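Dzene arms told to stop after gripper fault, two hurt

FANPORT, November. Andby has told everyone running its Dzene household pickup arm to stop using it. Switch off at the base, unplug, wait. The notice went out a little after 6 p.m. and a lot of owners only saw it the next morning, some of them with the arm already out working.

The problem is in the gripper. After a failed grab the two fingers are supposed to open, hold open and stay that way until the arm has backed off. On some units they snap shut again with no command given. Fast, and harder than they should.

Two people have been hurt. One, a Fanport woman, had a finger pinched while reaching for a toy next to the arm. Bruised nail, small cut. The other was a technician at Andby's own service shop, sprained thumb. Neither one needed a hospital stay, the company said.

The notice covers 1,311 arms, everything shipped since the spring software change. Earlier units are not on the list. Owners with an older arm who accepted the update are being told to treat it as affected until they hear otherwise, which is in the second paragraph of the notice and easy to miss.

Kanchan Solanki, who runs product safety at Andby, talked to us by phone between meetings. She said the fault shows up mostly with low, flat jobs. Floor pickup, moving storage bins, anything where the fingers come in at a shallow angle and brush the ground.

"The wrist feels contact and reads it as an object," Solanki said. "So it closes. It should have been waiting for the arm to clear. It doesn't wait."

Shiny floors make it worse, she said. The wrist camera can take a vein in the stone or a reflection for the edge of something, then the arm goes down to get it. Usually that's just a wasted trip. With the closing fault on top of it, it's a hand injury if someone is kneeling nearby.

Does the stop button work? Yes and no. Pressing it stops the arm from moving, but on the faulty software the fingers finish whatever they were doing first. Solanki confirmed that and called it "not acceptable." A full power cut does release them.

Savita Nigam of Fanport has had her Dzene since May. She uses it in a playroom, mostly for picking up at the end of the day. She said it had been grabbing at nothing for weeks.

"I'd see it go down on bare floor and pinch, come up, go down again. I figured it needed cleaning," she said. "I wiped the lens. I called once and got told to restart it."

Andby would not say how many calls like that it got before the notice. Lalit Gautam, a repair contractor who services the arms across the county, said he reported the same behavior in late summer and was sent a replacement finger set. Didnt help. He swapped the fingers, ran the arm over a tile floor in his shop and it closed on the first miss.

"It's not the fingers," Gautam said. "I wrote that on the form."

Solanki said the reports were logged as wear issues and went to the wrong team. That's being looked at, she said. No timeline on it.

A fix is in testing. It changes the order of the release step and lets the stop button open the fingers right away. Almost 1,000 owners have signed up to get it when it's ready. Andby won't push it automatically, each arm has to be run through a short check with an adult at the switch before it goes back to work. Owners who would rather send the arm back can ask for a refund through the same page as the sign up.

What to do for now, per the notice. Power off at the base, not from the app. If the fingers are closed on something, cut the power before you pull. Keep kids and pets away from the arm even when its idle. Don't tape or wedge the fingers open, it strains the motor and the check will fail later.

Shalini Rathore, who handles consumer complaints for the county, said her office has opened a file and wants to hear from anyone who got pinched or had something crushed, even if they already told the company. Keep the broken item if you can, she said, and write down the time.

We'll update when the fix has a date.

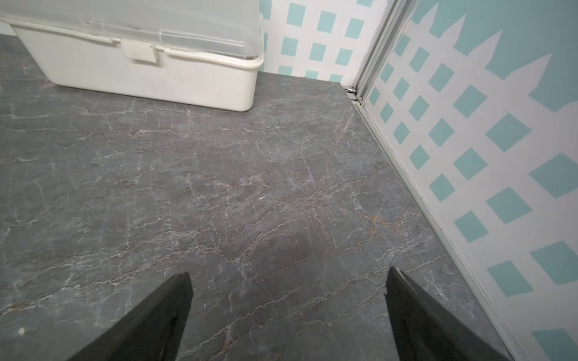 Also in Fanport news

Library closes early for boiler work. Doors shut at 3 p.m., book drop stays open, says branch manager Vandana Dwivedi.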